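3.2. Superficies de referencia y clasificación visual

El muestreo comprendió 726 probetas de terrazo de matriz cementosa, procedentes de pavimentos de los distritos de Tisska y Vundcombe. Cada probeta se pulió en húmedo hasta grano 3000 y se acondicionó durante 21 días antes de la medida de brillo. Las imitaciones impresas se trataron como un grupo aparte, dado que en ellas la distribución del árido responde a un módulo de repetición y carece de relación con la granulometría. Para la terminología de color se adoptó la propuesta de Omerović y Jansen, que distingue entre fondo, árido principal y árido fino.

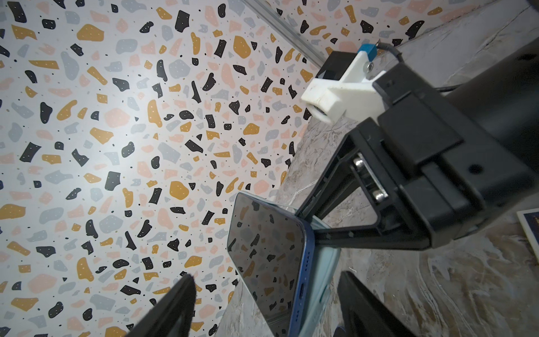

Figura 4. Motivo de terrazo de fondo blanco con fragmentos irregulares en amarillo mostaza, negro, gris azulado y salmón, junto a una superficie de efecto mármol.

En los motivos impresos, el contraste entre fondo y fragmento suele superar al del material pétreo, cuya matriz tiende a oscurecerse con la absorción de ceras y detergentes. El índice de Tomić, calculado sobre ventanas de 35 mm de lado, resultó sensible a esta diferencia en los tonos oscuros y poco discriminante en los rosados. La curvatura del soporte introduce además una deformación aparente del fragmento, que debe corregirse antes de estimar su relación de aspecto.
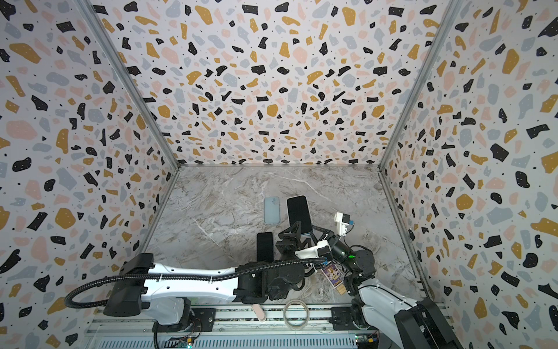 La segunda fuente de error es la iluminación. En la serie de Clivura, las lecturas tomadas con luz rasante sobrestimaron la fracción de árido claro, por lo que se repitieron con fuente difusa. Las probetas con reparaciones de mortero se excluyeron del ajuste y se analizan en el apartado 3.4.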